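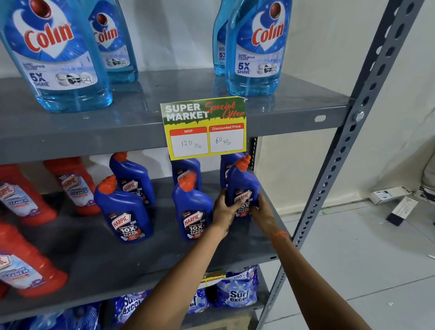
Figure 3. Restocking the middle shelf with toilet cleaner. A promotional sign hangs from the shelf above.

4.3 Failures during shelf placement

The Gretix arm was trained on recordings of people stocking shelves by hand, of the kind in Figure 3, and then run on a copy of the same shelving at our Mestlow site. Of 3114 placement attempts, 2255 ended with the bottle upright and inside the shelf edge. We discuss one type of failure here because it led to a safety stop.

In 41 attempts the wrist struck the price sign on the way in. The depth filter treated the thin card as noise and removed it, so the planner saw free space below the top shelf. Contact with the card alone stayed under the force limit. In three of these cases the card folded against a bottle cap, the bottle tipped, and the arm kept pushing until it moved the row behind. The last of these knocked a bottle to the floor inside the marked work area, and the operator pressed the stop button.

We then lowered the force limit for the final part of the reach and added signs to the collision map by hand. The October runs used both changes. Bottles with angled caps still tipped more often than the others.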